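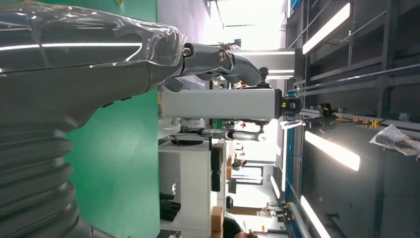 Drulwood is a small market town in the Okoth valley, best known to people outside the region for its October pear fair and for the long stone footbridge that carries the old mill path over the river Civier. It sits on a gentle south-facing slope, and most of the older houses were built with their kitchens facing downhill, so that on a cool morning the whole town seems to be having its breakfast in the sun.

History

The first settlers were millers and coopers who came up the river from Hidine, bringing with them (so the story goes) a cartload of pear cuttings wrapped in damp sacking. The local historian Dewanti Siregar has traced 139 of the family names in the parish books back to Hidine, and a good many of those families still live within a short walk of the bridge. The mill itself closed long ago, though its wheel pit can still be seen behind the library.

The pear fair

The fair began as a simple swap of fruit between neighbors and has grown into a cheerful, crowded affair with 200 stalls, a brass band and a baking contest that people take very seriously indeed. The favorite local pear is a small, hard, russet fruit that is nearly impossible to eat raw but turns soft and honey-sweet after a slow afternoon in the oven.

Getting there

A bus from Hidine stops beside the bridge. The last one back leaves at 6:40 in the evening, and later during the fair.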